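# Kulham Table Things

Release notes and data card, May 2026. Maintained by Ida Wunderlich and Simão Sampaio. 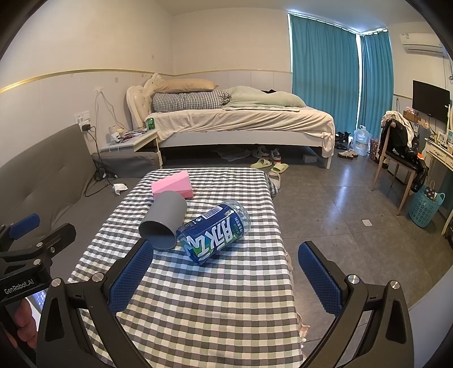 Kulham is a collection of short clips of people putting a table back in order. Each clip starts with a few small household things where a tired person might leave them and ends when that person considers the table presentable, a standard we found to be wildly personal. The objects are cheap and familiar: a pink foam sponge with a sloped top, a gray plastic cup on its side, a bottle with a dark blue label lying at an angle next to it. The checkered tablecloth came from Albertina Prata, who asked for it back in January and has stopped asking.

## What's in it

- 520 clips of tabletop tidying
- 86 object layouts
- 8 tablecloths, including one that should have been retired
- 5 homes, all lived in

Clips are sorted by home, then by cloth, then by layout. The folder named `misc` was meant to be temporary.

## The objects

| Category | Typical items | Notes |
|---|---|---|
| Soft | sponges, folded rags | Sponges get put down on whichever face lands first |
| Rolling | cups, bottles, one rolling pin | See "Slopes" |
| Flat | coasters, envelopes | Annotators hate these |
| Other | everything Simão found in a drawer | Sorry |

"Cup" covers anything you would drink from without a handle. "Mug" has a handle. Lâm Giáp filed a four-paragraph objection about a measuring cup, and it is now a mug.

## Labels

Every clip has three fields:

- `start`: a plain sentence about where things are, such as "cup on side, bottle on side, sponge behind them"
- `goal`: what the person was asked to do
- `done`: yes, no, or `arguable`

Use `arguable` with some restraint. In the first round one annotator applied it to an entire home.

"Upright" means standing on its base. "Put away" means off the table. Under a napkin is still on the table, whatever the person in Home 3 believes.

## Slopes

The table in Home 2 leans toward the window. Bottles left on their sides there have opinions of their own, and several clips end with somebody fetching one from under a chair. We kept them. If you want level tables only, filter on `level: true`.

## Rooms

We asked people not to clean up before recording, and they took this very well. Expect sofas, cushions on the floor, chargers left in the wall and the odd stray tissue. The annotations cover the tabletop only. Please don't send us issues about the cables.

## Known problems

- Fringed tablecloths confuse the edge annotations. A fringe counts as cloth up to the knot, then we gave up.
- The Stakdale layouts use an older naming scheme where "left" means the person's left. Everything newer uses the viewer's.
- Two layouts in the Luter batch are the same layout. Amândio Quintela maintains that the sponge is rotated.
- Bottle labels come in several languages and have not been transcribed.

## Use

Fine for research and teaching. Please don't use it to judge anyone's housekeeping, especially Home 5, where Ida lives.

Corrections go in the tracker under `antunes-fixes`. Include the clip name and the field you think is wrong. Proposals for a new object category need two examples and a sponsor, and Lâm is not accepting requests to sponsor a spoon category.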